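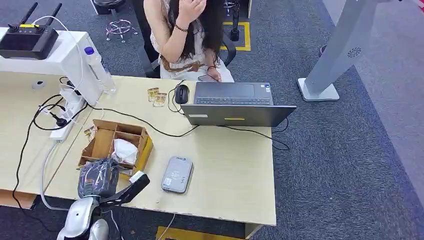 I finished the second draft of the novel on Saturday night, at the point where the biscuits ran out. It stands at 1,832 words shorter than the first draft, which sounds like discipline until you learn that most of those words were one dream sequence about a flooded chapel.

For anyone new to this blog, the book is called Zirneck, after the walled town where it's set. A girl is apprenticed to a mapmaker who can't leave his house, so she has to do his walking for him. There's a river called the Uromel, a good deal of weather, and a war that everybody in town is being very polite about. I began it in August with a plan. The plan had 38 chapters and the book has 31, and I can't tell you where the other seven went. I don't miss them.

The trouble this time was the map. I'd drawn one early on, mostly to avoid writing chapter two, and then ignored it for months. When I got it out again I found that my heroine crosses the same bridge three times in one afternoon without once coming back. I could have rewritten the afternoon. I added a ferry. The ferry now needs a ferryman, the ferryman has opinions about the war, and he's taken over most of chapter nine — he's better company than the mapmaker, so I've let him stay.

I've also been reading other people's fantasy, which is meant to be good for you. I got to page 531 of a paperback with a dragon on the cover before the dragon turned up. It was a decent dragon. It had one line and flew off, presumably to the sequel. Mine has no dragons, though there is a goat that causes a fair amount of damage.

Next job is the synopsis. Postevico, the small press I'm sending it to, wants the whole plot in 600 words, ending included. My first go was four pages long and hadn't reached the ferry. The second was inside the limit but made the book sound like a walking holiday with casualties. I'm on the third, and the goat has been cut from it, with regret.

Chapter one goes up here once I've decided whether the town of Frota is upstream or down. It's currently both.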